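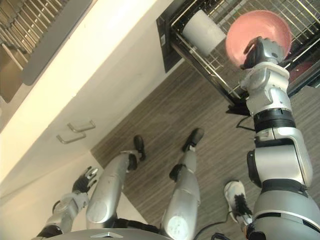

Ticket 434 – Dishwasher stops mid-cycle, water left in base
Site: Naven, ground floor kitchen
Status: monitoring

Reported fault
Machine runs for a few minutes, hums, then shuts off with the drain light flashing. Standing water in the sump. Same symptom as ticket 422, which was closed in November after a filter clean.

08:40
Power isolated at the breaker. Bailed the sump and removed the filter. Light grease, no blockage. Filter rinsed and refitted. Ran a drain-only program: pump audible, no discharge at the sink waste.

09:15
Disconnected the drain hose at the sink end and ran it into a bucket. Full flow. Pump and hose ruled out.

09:30
Checked the spigot on the sink trap. Opening reduced to a pinhole by hardened grease and what looks like label paper. Cleared with a flat screwdriver and flushed with hot water. Hose refitted with a new clamp. The old one had lost its spring.

09:50
Drain-only program repeated twice. Sump empties in under a minute both times. Light clears.

10:20
Started the 70-degree program. Stopped at the first drain with the same light. Sump was empty this time, so the fault is being read and not caused by water. Suspect the level sensor.

10:45
Pulled the kick plate. Sensor connector (Drendar type, two-pin) was seated but one pin showed green corrosion. Cleaned with contact spray, reseated. Resistance across the sensor steady at 100 ohms, where it had been jumping before.

11:10
70-degree program restarted. Completed at 12:55, no fault.

Notes
– Ticket 422 did not record a check of the trap spigot. Add to the Mamlow drain checklist.
– Spare sensor requested from Sibiya. Fit only if the fault returns.
– Slight drip at the trap nut after refitting, nipped up a quarter turn. Recheck at next visit.
– Leave open until the spare arrives.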